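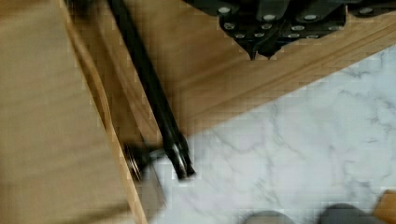 Vangelis Spanos thinks the name is wrong and always was: what Duludby does is wait, and the matching part is ordinary template work that anybody could have bolted on. Fair enough, but the name has stuck, and this article keeps to it.

Duludby matching is a method for getting usable position estimates from a wrist camera while the arm is still moving. Developed by Geert Prins and Kalliopi Kouris at the Eder lab, first written up one February as an internal note, later as a workshop paper. Code released under the name Karkix. The two names get mixed up a lot. Duludby is the method, Karkix the software.

Background

A camera fixed near the gripper sees the fingertips and whatever is close to them, which suits fine work. It also smears. Wood grain goes soft, thin dark parts lose their outlines, small round fittings seen at a steep angle turn into ovals. Older methods threw such pictures away or stopped the arm to take a clean one. Stopping is slow. Throwing away leaves gaps, usually just before contact, when the estimate matters most.

Method

The gripper itself is the reference. Its fingertips don't move relative to the camera unless the fingers do, so they stay fairly sharp when the background does not. Duludby compares the two and gets a blur direction from the difference. Long straight boundaries (a table border, the rim of a panel) are then fitted along that direction, and short ones are held back untill a later picture agrees with them. This is the waiting Spanos means. A held estimate expires after 300 milliseconds.

No depth sensor needed. Patterned surfaces are a known nuisance: veins in a marble pattern can pass for boundaries, and the first version followed them. The fix, by Xiaoqing Song, drops any line that bends by more than 2 degrees over its fitted length. Crude. Works for veins, but also drops the rims of real curved parts.

Results

The main trial used 791 recorded reaches over tabletops, none with the arm paused. Prins and Kouris reported a final estimate before contact in all but 60 of them. Most of the failures were glossy black parts against dark wood, where the boundary was too weak to fit. Fotis Sotiropoulos repeated the trial on the Runwood set, which has more cluttered tables, and found the same weakness, plus a second one: when the fingers open or close during the blur the reference is no longer fixed and the direction comes out wrong. Karkix now skips those moments altogther.

Criticism

Mostly about the expiry time. Picked by hand, never properly justified, and slower arms probably want a longer one. Spanos has also asked for a comparison against simply using a shorter exposure with brighter lighting. Not published so far.

See also

Visual servoing
Motion blur
Eye-in-hand camera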